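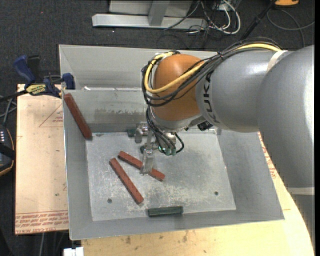 Murali Shenoy has heard the number 40 quoted back to him so often that he now winces at it. It is the percentage by which his group's method, called Prakalier, is supposed to cut failed picks when a robot arm reaches into a bin of loose parts. I asked him what the parts were. "Bars," he said. Reddish-brown ones and dark green ones, lying at odd angles in a gray metal bin with a scuffed floor, under a KUKA arm with its cables looped over the joint. That is a friendly test. Bars are long, they have two ends, and a bin with a few of them in it is an easier job than a full one. Shenoy did not argue. "A full bin is where we lose most of the gain," he said. "It's in the paper. People stop at the abstract."

The method lets the arm learn from its own misses. The group logged 3,000 attempts and threw out 1,485 of them before training, mostly, he says, for bad timing data. I told him that losing nearly half sounded like a lot. "It is a lot. We wrote the rule for throwing them out before we looked at the results, but you have to take my word for that, and I wouldn't take mine."

Would it work on something other than bars? A partner lab at Annamalai tried it on castings and got a much smaller improvement. Shenoy calls that result "encouraging." I would call it a warning. When I pressed him he gave some ground: "Fine. It's encouraging that it didn't get worse."

Hisia, the firm that wants to license the work, has been less careful in its sales material, where the test bars have become "any part." Shenoy has asked for the line to be changed. In March it was still there.

He plans another 2,000 attempts, with fuller bins and a second gripper, and someone outside the group will hold the data. I asked what he would do if the gain vanished. "Publish it," he said, "and probably have a very quiet lunch with Hisia."

Contact the editors | © Pedura Review | Back to top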